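Dulby: motion planning for two arms and soft things

Dulby is a planning and control package for two-armed robots that have to deal with bedding, towels, clothes and whatever got left on top of them. It takes in camera views and joint states and puts out coordinated motion for both arms. It runs on the computer you already have bolted to the robot, within reason. We will discuss what "within reason" means further down.

Most planners were raised on boxes. A box has corners, and the corners stay where you left them. A duvet has corners in the sense that a cloud has corners, and the planner that did so well on the boxes will reach confidently for a spot where the fabric used to be. Dulby was written by people who got tired of watching that.

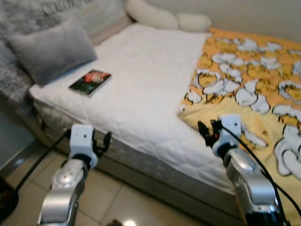

Thaweesak Robotics -- Household Software Group

What you get

The cloth tracker keeps a running estimate of where the fabric is, which parts of it are hanging over an edge, and which parts it is only guessing at. The guesses are marked as guesses. You can set how much guessing you are willing to put up with before the arms stop and take another look. The default is cautious, and customers who turn it up usually turn it back down within the week.

The two-arm planner treats both arms as one problem. Plenty of software plans the left arm, plans the right arm, and then discovers that they have both been promised the same piece of air. Dulby considers up to 2,000 candidate paths per step and throws nearly all of them out. What survives tends to look unhurried, and visitors sometimes ask if it's broken.

The obstacle layer is for things lying on the bedding: books, remotes, phones, the occasional cat. Each gets a rule. "Leave alone" plans around the object. "Move first" picks it up and sets it on a surface you have named. "Ask" pauses and sends a message to the operator console, where it will wait very patiently.

Patterned fabric

Version 905 (we number builds, and yes, we've had that many) reworked how the tracker handles loud prints. Stripes were never much trouble. Repeated cartoon characters were, for the simple reason that one of them looks a lot like the next, and the old tracker would lose its place and slide over by one character without telling anybody. The new one leans on folds, edges and shading, and uses the print only as a tiebreaker.

A yellow duvet with sleepy egg yolks all over it makes a decent demonstration. The yolks get bigger and farther apart toward the near end, so the tracker has plenty to be wrong about, and a dark paperback lying on top gives the obstacle layer something to do as well.

If your site has only plain white sheets, you have our envy and a different set of problems. See "Low-texture mode" in the manual.
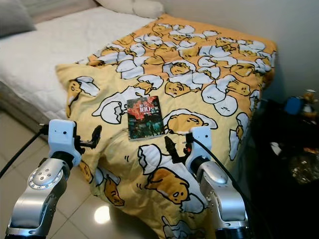

Can I use Dulby with just one arm?
You can, though you'll be paying for the half you don't use. The single-arm license for Brellero, our older planner, costs less and covers most pick-and-place work. Cloth handling with one arm is supported in Dulby for dragging and flattening only.

Setup

Installation is one package and one settings file. The settings file has 10 required entries, and the installer checks them before it lets anything move. Please don't copy a settings file from another robot, even if the two came off the same pallet. Arm mounting heights differ by a hair, and a hair is plenty when there's a mattress involved.

Camera calibration comes with a guided tool. It wants a printed board, decent light and no one leaning on the robot. You will be asked to repeat it if the result is poor, and the tool is blunt about what it considers poor.

What "within reason" means

You need a dedicated graphics card. Dulby will start without one, print a warning, and then plan at a pace best suited to watching paint. The simulator is separate and can run on a laptop -- slowly, with the fan on.

Logs and replay

Every run is recorded, including what the tracker believed at each step and which paths the planner turned down. Replay lets you scrub through all of it next to the camera view. Storage is capped at 500 runs by default and the oldest go first, so export anything you plan to argue about later.

Licensing and support

Licenses are per robot, billed yearly, and include updates. Renewals come up each January. Support goes through the Fullalstead office, where Jirayu Sitthichai looks after new installations and reads the log files people attach. Attach the log files.

Page last updated 21 September 2026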